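Ticket 1782: Voucher balance not carried over after account merge
Product: Zivton household budget planner, web version
Opened: 20/05/2018
Status: Closed, fixed
Priority: Normal

Reported problem
Customer merged two Zivton accounts into one. The grocery budget and the bills calendar came across. The voucher wallet shows a balance of 0.00 on the merged account. Before the merge the older account held a Cokent supermarket voucher and a cashback credit from Antunes, 660.00 in total. The monthly summary still includes the 660.00 under "Savings found", so the summary and the wallet disagree.

Steps to reproduce
Create account A with at least one voucher that has an expiry date. Create account B with an empty wallet. Merge A into B from Settings, Accounts, Merge. Open the wallet on B. Balance is zero. Merging in the other direction (B into A) keeps the balance.

Log
Checked the merge record. Completed without errors, all tables marked as copied. Wallet rows are present in the database under the old account number.

Asked customer to sign out, clear the browser cache and sign in again. No change.

Asked customer to run Recalculate from the wallet menu. Balance stayed at 0.00 and the "Savings found" figure dropped to 0.00 as well. Do not suggest Recalculate to anyone else with this fault until the fix is in. Figure restored from the overnight backup.

Tested on the Nutby server with copied data. Vouchers without an expiry date are moved correctly. Vouchers with an expiry date are skipped when the receiving wallet has never been opened, as the wallet has no date format set at that point. The Antunes credit has no expiry date but was entered as a part payment linked to the Cokent voucher, so it was skipped with it.

Workaround sent to customer: none needed if the merge has not been done yet, just open the receiving wallet once first. For merges already done, support has to move the rows by hand.

Rows moved by hand. Wallet now shows 660.00, same as the summary. Customer confirmed.

Customer also asked why the receipts folder did not show thumbnails after the merge. Separate cause: thumbnails are rebuilt overnight and the job had not run. Attachments open normally at full size.

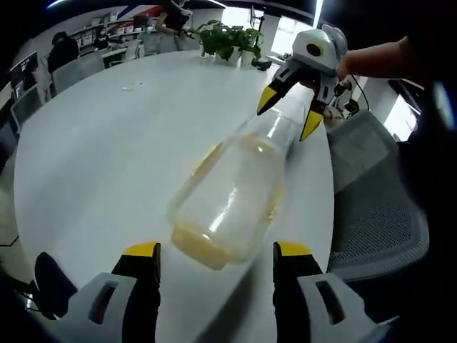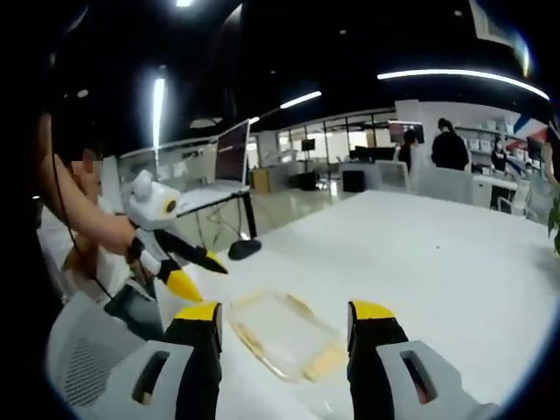
Thumbnails present the next morning. No further action on that part.

Fix
Date format is now set when the account is created and no longer depends on the wallet being opened. Linked credits are moved separately from the voucher they belong to. Recalculate now stops with a warning if it finds rows under an old account number.

Left open
The merge report still says "all tables copied" when rows have been skipped. Wording to be changed in the December release. Until then, compare the wallet total on both accounts before closing any merge ticket.

Vouchers that expired between the merge and the repair are shown in grey and are not counted in the balance. Customers who query this should be sent the help page on expired vouchers.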